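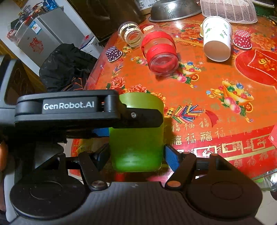 Can It Clear the Table Yet?

Cups are the hard part. Ask anybody who's tried.

I spent most of January asking one dumb question in kitchens, stockrooms and one very cold loading dock. Can a machine do the chores yet? Not the backflip stuff. Chores. The table after a party, the bin of returns, the sock that went behind the dryer.

First stop, Ellendale, where Nhyira Dogbe runs a small lab over a tile shop. Two rooms, one kettle. Her people teach grippers to pick up after people, and they do it by hand, literally. Somebody holds the gripper, does the chore, does it again. 337 times for one kind of cup before she'd let a robot arm near it.

"A mug forgives you," she told me. "A paper cup, you squeeze a little too much and it's a taco."

Clear plastic is worse. So is glass. Cameras look straight through it, or see the tablecloth in it, and a busy tablecloth makes everything harder. Peonies, gold lettering, printed fruit. You and I know the fruit is ink. A machine has to be told, and then told again when you change the cloth for spring.

And things lie on their sides! Jars tip. Cups get left upside down. Each one is a diffrent grab.

So how good is it? On a table it had practiced on, Dogbe's arm put away 12 things while I drank a coffee. Dropped one. On a table I laid myself, with stuff from my own bag, it got two and then sat there. Thinking, I guess. Melahat Sönmez, who writes the software, went and got more coffee.

Shop floors are further along. At Bonsu, a packing outfit across the river, an arm has been filling cartons since last summer. Same carton, same bottle, same spot on the belt. Kwaku Gbeho, night lead, likes it fine. Gets roughly 36 cartons out of it before somebody has to walk over and straighten something. He'd like it to fold the flaps. It doesn't fold the flaps.

Zudavar says it'll have a home model "soon." I asked what soon was. They sent a brochure.

Ekua Wumbei cleans houses in Kalla, has for years, and I showed her a clip of the arm on my phone. She watched it reach for a cup, back off, reach again.

"Who's washing it after?" she said.

Fair. Putting away is one job. Washing, drying, knowing the chipped one goes in the trash, all seperate jobs, and Dogbe's lab is on the first. They start on bowls next month.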